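Poly mailer

A poly mailer, also called a plastic mailer bag or mailing bag, is a light envelope of plastic film used to send goods that do not need a box. Clothing, soft toys and paperback books are the usual contents. Most have a flap with a peel-off adhesive strip, and some carry a second strip so that the buyer can reseal the bag for a return.

Use

Sellers like poly mailers mainly for their weight. An empty bag adds little to a parcel, and carriers that price by weight reward this. The saving is often overstated. In a comparison of 556 parcels sent by the Renell mail-order store, packing consultant Roswitha Koller found that most fell into the same price band whether bagged or boxed – a result that bag suppliers rarely quote.

Weighing is normally done after the bag is filled and before the label goes on. A soft bag tends to slump over the edges of a scale, and a corner touching the table can give a low reading. Guides written for small sellers mention this less often than they should. 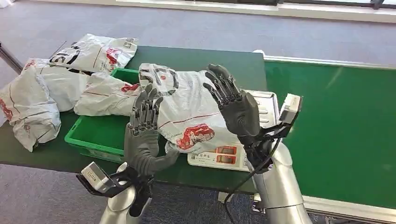 A white mailer bag resting partly on a digital scale.

Claims and criticism

Makers describe their bags as "tear-proof," "weatherproof" or "eco," terms with no single agreed meaning. Plorton, which sells bags in cartons of 1,000, called its film tear-proof until a reviewer, Severin Trummer, pointed out that the company's own test used bags with nothing sharp inside. The wording was later changed to "tear-resistant."

Recycling claims deserve similar caution. The film can be recycled in principle, but many curbside programs do not take it, and paper labels left on the bag make sorting harder. The Nestitent reusable mailer was advertised as good for 15 trips. No figures on how many bags came back have been published.

See also

Padded envelope
Packing slip
Postal scale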